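Lodby Countertop Soda Maker: Four Months of Use

By Dwight Leclerc
4/27/19

Print this page | E-mail to a friend

The Lodby is a manual carbonator for home drinks. It has no cord and no pump. A gas cylinder sits behind the column, a 700 ml bottle screws into the head, and a lever on top releases gas for as long as it is held down. I bought mine in January to replace a Korkberg that had started leaking at the valve, and it has been used daily in a kitchen where most of the output goes into limeade and iced tea.

Setup took a few minutes. The cylinder threads in by hand, and the back panel snaps over it. The manual says to check for hissing before fitting the panel, and I would do that every time. My first cylinder was not fully seated and leaked until I gave it another quarter turn.

Carbonation is good if the water is cold. With water straight from the refrigerator, three one-second presses give a light fizz, and five give something close to store-bought club soda. With tap water at room temperature, the same five presses give large bubbles that are gone before the glass is half empty. The Korkberg behaved the same way, so I don't count this against the Lodby.

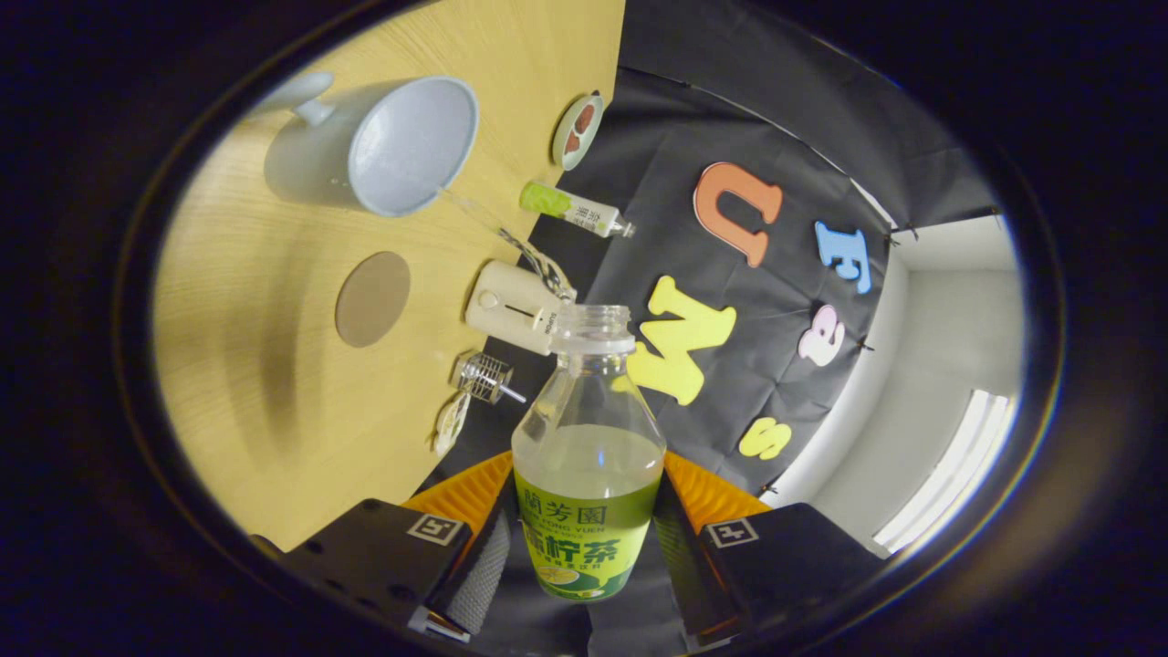
Only plain water should go in the bottle. Syrup, juice and tea are added afterward, and they have to be poured down the side slowly or the drink foams over. For limeade I use one part syrup to six parts soda water, with the lime juice mixed into the syrup first. For tea I brew it at double strength, chill it overnight and cut it half and half. A stronger fizz is needed for both, as pouring and stirring knock out a good share of the gas.

I kept a tally on the first cylinder. It made 103 bottles at five presses each before the pressure dropped off. Perihan Yaman, who has the same model and likes her soda flatter, is still on her first one. Refills use the common thread, so any exchange that stocks that size will do.

The weak points are the drip tray and the bottle cap. The tray is shallow and lifts out too easily - mine has ended up on the floor twice. The cap seals well when new, but by March the liner had begun to curl, and a full bottle left overnight lost most of its fizz. Replacement caps are sold in pairs. The bottle is not dishwasher safe, and the neck is too narrow for a regular sponge, so a bottle brush is needed.

Compared with the Essien, which I had on loan for two weeks, the Lodby is louder and takes up less counter. The Essien has a quick-lock bottle that is easier on the wrist, but its bottle is smaller and the head is harder to wipe down.

Rating: 4 out of 5. One point off for the cap and tray.

Print this page | E-mail to a friend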